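Home | About the School | Courses | Visits and Reports | Contact

Report of a Visit to the Mekham Student Project in Household Robotics

The visit took place on April 9, 2025, at the invitation of Kyrylo Pavliuk, who leads the second-year robotics course at Mekham. Its purpose was to see how the course is taught and to judge whether part of it might be adopted at Sundqvist next year. Two members of our teaching staff attended.

The project is known within the course as Floltidance. Students are asked to prepare a tidying task, carry it out by means of hand-held grippers, and hand over the recordings to a second group, which uses them to train a robot arm. There are 11 students on the course this year. They work in domestic rooms as well as in the school workshop, and our morning was given over to a session in a sitting room, with a children's play mat, a box and an assortment of toys.
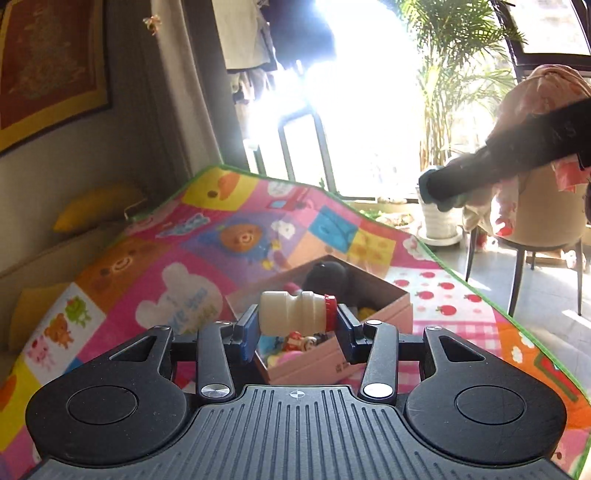

Mr Pavliuk explained that every task is first written out on a single sheet. The sheet states which objects are to be moved, where they are to be placed and what is to be treated as a failed attempt. A dropped object counts as a failure, but the recording is kept and labelled. He was firm on this last point, as the previous year's group had deleted its failures and had very little to compare against when the arm began to make mistakes of its own.

Each pair of students is expected to complete 80 attempts over the term. An attempt may last no longer than 55 seconds. We were shown the log book, which is kept by hand and copied into a shared table at the end of the day. The entries were of mixed quality. Some gave the lighting and the starting position of every object, while others recorded only the time and a tick.
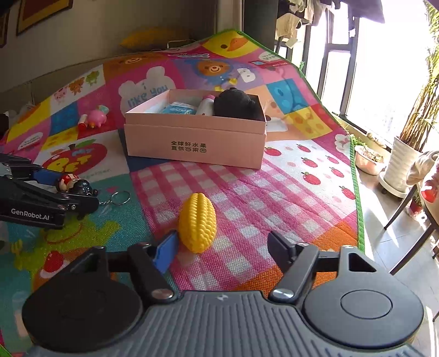
Discussion with the students was helpful. Several remarked that soft and rounded toys were harder to pick up cleanly than they had expected, and that they had learned to slow the hand before closing the jaws. One student considered that too much of the term was spent on repetition and would have preferred an earlier start with the arm. Mr Pavliuk accepted the criticism in part. The arm work now begins in week 9, and he hopes to bring it forward when the course opens again in August.

After lunch we were taken to the Mudel building, where the training is done. The room is small and rather warm, and only one group can be seated there at a time. A demonstration of last term's results was given. The arm cleared a tray of blocks without difficulty but was slow with a folded cloth, and the students were able to explain from their records why this might be so.

We recommend that the task sheet and the rule on keeping failed attempts be adopted at Sundqvist without change. The log book would need a fixed set of headings. The question of rooms remains open and should be raised with the site office before any equipment is ordered.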